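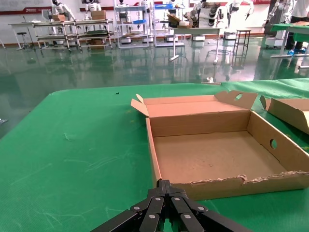
I did the fall walk-through of the Wasance storage rooms on November 12, 2014, with Gion Oberholzer holding the flashlight, and I'm typing this up while I can still read my own handwriting. My big gripe this time is stuff we keep using after it's worn out. A cardboard box with a ragged, torn edge along the front, layers all frayed, is a box I'd recycle, even if the holes in the sides make it nice to grab. Same goes for stools, cords and that sad stepladder.

Exits and aisles
Front door: OK. Opens all the way, sign lit.
Back door: FAIL. Two paint cans and a stroller in the way again! Moved them myself, but please find them a home.
Aisle by the Bultent shelves: OK, a bit tight at the far end.

Fire
Extinguisher, hallway: OK. Needle in the green, tag punched in October.
Extinguisher, room 2: NEEDS WORK. Pin is fine, bracket is loose. Gion got it to hold with a longer screw, so check it next time.
Smoke alarms: OK, both of them. Very loud. Sorry, upstairs.

Electrical
Space heater: FAIL. It was plugged into a power strip, and I've taped a note on it. Wall outlet only, folks.
Panel 361: OK. Door shuts, labels readable (thank you Nadja Fankhauser for redoing them - huge improvement).

Shelves and lifting
Tall Reisinger unit: NEEDS WORK. Wobbles if you lean on it. Wall strap is still in its bag on the top shelf.
Heavy things down low: mostly. The tile boxes are not!
Stepladder: FAIL. One rubber foot gone. I put it by the dumpster, please don't rescue it.

Still open from last time
Stair light, second landing. Cetau has the order, no date yet.
First aid kit has plenty of gauze but no small bandages.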